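Stomov Docs > Perception and Planning > Deformables > Section 6
Previous | Contents | Search | Next

6. Setting Up Towel Tasks on a Two-Arm Cell

27 October 2025
Selvanayagam documentation group, Ukberg

6.1 Scope

Section 6 covers the software setup for tasks in which two arms handle a towel on a table shared with other objects. It assumes that both arms are homed, that the camera drivers are running, and that the table plane has been fitted as described in Section 4. Mechanical mounting and wiring are in the Grovville Hardware Guide.

6.2 Starting the perception node

1. Stop any running planner. The perception node takes a lock on the camera streams and will not start while a planner holds it.

2. Load the cell profile:

stomov profile load twoarm_table

3. Start the node:

stomov perceive --streams wrist_l,wrist_r,fixed

4. Wait for the status field to change from WARMUP to READY. If it stays in WARMUP, check that all three streams report the same clock source.

5. Open the overlay viewer and select the stream for one wrist. Move that arm to the preset view_low. The instance mask should follow the towel edge closely where cloth meets tabletop.

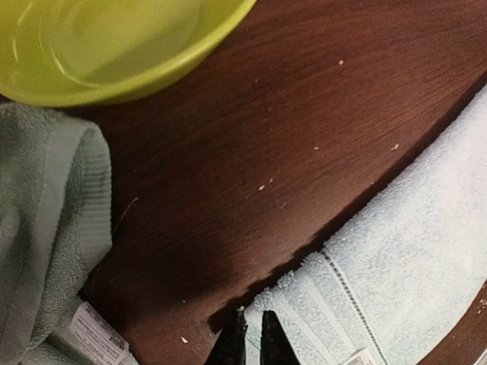
6. Set the minimum blob area. The default is 79 pixels. Blobs below this value go to the debris layer and are ignored by the grasp planner. Crumbs on the table normally fall below the default at view_low.

7. Check each towel for a sewn-in label. The segmenter can split a white label from the cloth around it and report it as a separate object. Set merge_labels to true to attach enclosed or edge-touching label regions to the parent cloth.

8. Repeat steps 5 to 7 for the other wrist stream.

NOTE: Shadow from the fingers darkens the wood close to the gripper. Set shadow_mode to local for the wrist streams. Leave it off for the fixed stream.

NOTE: The finger mask is computed from joint state. If the overlay shows finger pixels assigned to a cloth, the wrist camera extrinsics are out of date. Run the wrist calibration again before going on.

6.3 Registering objects

The planner needs to know which objects may be moved and which must be avoided. Each detected instance is placed in one of the classes below.

cloth: deformable, may be grasped
rigid_open: bowls, mugs, baskets and other open containers
debris: excluded from grasping, ignored in collision checks
fixed: cell walls, posts, rails and bases

1. Run stomov scene capture with both arms at the preset park_high.

2. Review the instance list. Reassign any wrong class with stomov scene set <id> <class>.

3. Mark one cloth as the target. Only one target is allowed per plan.

4. Save the scene. The file is limited to 2,740 kilobytes. If the limit is exceeded, lower the mesh density of the non-target cloths first.

CAUTION: Do not assign a bowl or a mug to debris to get rid of a collision warning. The planner will route an arm straight through it.

6.4 Planning a two-arm hold

The hold planner chooses one grasp point near each end of the target cloth and keeps the distance between the grippers within the measured cloth length.

1. Set the target state to flat_strip. For a towel that has not been laid out, run the unfold routine in Section 7 first.

2. Set the hold parameters:

end_margin_mm: 2
max_span_mm: 627
sync: strict

3. Run stomov plan hold --dry. The viewer shows both paths, the grasp points and the swept volume of each arm.

4. Check elbow clearance from the side walls. Check the cable envelope as well. The cables are modeled as a padded tube along each link, and a slack loop can hang outside it.

5. Run stomov plan hold --exec --speed low.

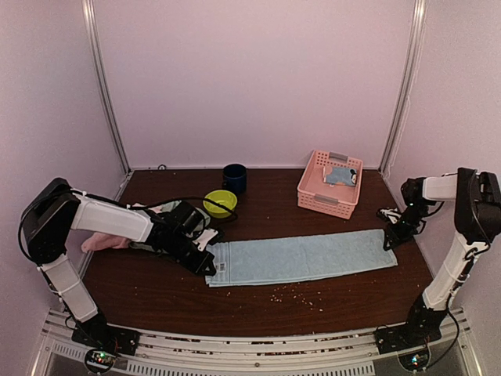 6. Compare the measured span in the log with the planned span. A measured value above max_span_mm stops both arms and keeps the grippers in their current state.

7. If the plan fails with E_OCCLUDED, part of a cloth or container is hidden from the fixed stream by a link. Return both arms to park_high and capture the scene again. Merging an old scene with a new one is not supported in this release.

8. If the plan fails with E_REACH, move the nearer grasp point inward with end_margin_mm and run the dry plan again.

CAUTION: With sync set to loose, one arm may start pulling before the other has closed. Use loose only with the force limit enabled.

NOTE: Max span is taken along the tabletop and does not allow for sag. For lifted holds, use the values in the February release notes.

6.5 Saving the configuration

1. Run stomov profile save with a new name. The shipped profile is read-only.

2. Export the log if the run is to be replayed in simulation. Replay needs the scene file, the profile and the log from the same run.

3. Release the camera lock with stomov perceive --stop.

Contact Selvanayagam support | Copyright Selvanayagam, Ukberg | Back to top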